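The supply cabinet on our floor finally gets its turn
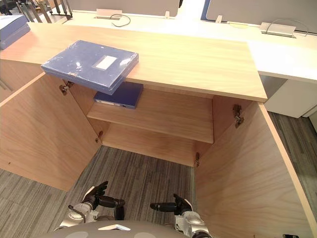
I have been writing these little office updates since spring, and I don't think any subject has brought me as much mail as the supply cabinet outside the Friesen room. More than the parking, more than the coffee! So you'll be pleased to hear that the great file box move got going on Friday, a little after lunch, and I was there for a good part of it with my sleeves rolled up.

If you missed the last update, the short version goes like this. When the Kevus and Dredent teams got put together on one floor, both of them brought their paper records along, and the records landed wherever there was a flat surface. Window sills, the end of the copier table, under at least one desk (mine, I'm sorry to say). Angus Ngata, who runs the front office, put in an order for new file boxes in September, all blue, so that we'd stop mixing old brown cartons with plastic tubs and those floppy folders with the elastic that always snaps.

The blue ones come flat and shrink-wrapped in a stack, and I like them a lot. They slide onto a shelf without catching and they're easy to pull out again. Angus wants them lying down with the spine label facing out, so you can read it without moving anything. I was in the standing-up camp myself and I made my case, but he has the label maker, so lying down it is.

The cabinet has one shelf across the middle and then the bottom panel, and the plan for it is pretty simple. Current year on the shelf, older stuff down below, and nothing stays on top. That last part is going to be the hard one for us. The top is a nice long stretch of wood right at the height where you want to set down a mug or a package or your lunch, and I've done all three this month. Angus has asked that we please stop, and he asked me twice, so consider this me passing it on.

One more thing about the doors. They open out wide on both sides, which is great when you're loading and not so great when somebody is coming around the corner from the Tovus side with a laptop in one hand. Close them when you're done! I have a bruise on my hip to show for it – a small one, but I'm telling everyone.

We have 76 files to sort through in this first round, and each team gets to look over its own before anything goes in a box. If you have papers at your desk that belong with the Kevus or Dredent records, bring them to Angus by the end of October with your name and the year on a sticky note. He'll be at the cabinet most afternoons until 4. Anything that needs shredding goes in the locked bin by the elevator, and please take the binder clips off first, we're short on those again.

The old cartons are free to anyone who's moving house or has a kid with a school project. They're stacked in room 12, help yourself. The tubs are spoken for, sorry, I got there first.

Next time: the copier table, now that we can see it.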